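Ticket: grasp fails on fabric stems, vase task
Product: Flusel arm controller, Prostwood two-finger hand
Reported by: Oratile Mabuza, Venter
Status: Open - workaround in place
Priority: Low

Summary
The flower-arranging chore completes far less often than the other household chores on our list. The hand closes on a petal or leaf and lifts that instead of the stem. Same controller, same hand and same speed settings give no trouble on mugs, folded cloths or cutlery.

Steps to reproduce
1. Stand one artificial rose upright against a plain wall.
2. Run the vase task from the home position with default settings.
3. Watch the grasp point chosen before the hand closes.

Expected: grasp point on the bare stem, between the flower head and the first leaf.
Observed: grasp point on a leaf or on one of the sepals, and the stem swings away as the hand lifts.

Log, April

09:10 Ran 34 attempts with defaults. 20 ended with the rose in the vase. The rest failed at the grasp, none at the insertion.

10:25 Checked calibration of the wrist camera. Within limits. Swapped the cable anyway, no change.

11:40 Went through the grasp points on the failed attempts. The long sepals are narrow and green and the planner scores them as stem. Where a leaf lies across the stem, the visible length of stem is too short and gets thrown out by the minimum length check.

13:15 Lowered the minimum length. Leaf grasps went down, sepal grasps went up. Reverted.

14:05 Tried a colour rule. The stem is a paler, greyer green than the sepals, which lean towards yellow, but shadow on the wall side closes most of that gap. Not reliable enough to leave on.

15:30 Added a direction rule: reject any grasp point on a part lying within a set angle of horizontal. This removes sepals that stick out sideways. It does nothing for the ones that hang down. 2 failures left in the short retest, both on hanging sepals.

Reply from Astatov support
Stem detection was trained on 1,730 views, nearly all of bare rods and cable. Soft parts that branch off the target are a known gap. Please keep the direction rule and send the failed grasp points. There is no date for a fix.

Comment, O. Mabuza
Sent. For the wider question of whether this chore can be signed off as automatic, my answer is no for now. A person does it without looking properly. The arm does it if someone turns the rose first so that the stem is clear - at which point the person may as well put it in the vase. I would list it as assisted and leave it out of the unattended set. Real flowers have not been tried and I would not assume the result carries over, as the petals will not take the same grip force.

Workaround
Direction rule on, grip force at the lowest setting, rose turned by hand before the run.

Still to do
Repeat with the vase moved away from the wall.
Ask Astatov whether the minimum length can be set per task.

Attachment 1

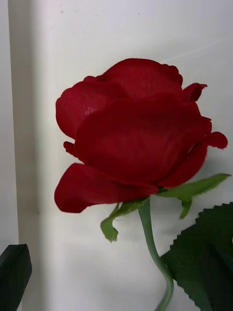 Photo: wrist camera, Venter. Attached by O. Mabuza.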